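4.3 Rehearsing the sort in the simulator

Do this before powering either arm. The Ulska quick-start says you can skip it. I wouldn't.

1. Load the two-bin table and set both arms to the home pose.
2. Limit joint speed to 52 in the settings file. The default of 300 is a number for sales videos.
3. Run the right arm alone and leave the left hand open.
4. Stop the run with the blue object held over the far end of the bins.
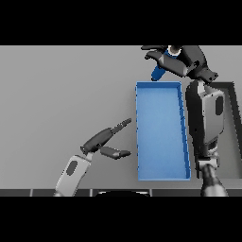
5. Check the gap between thumb and bin rim from a second angle - the overhead view flatters everything.

Caution: A clean rehearsal proves very little about your bench. Keep the stop button within reach.

Note: Renu Mittal's grip values go in section 4.4.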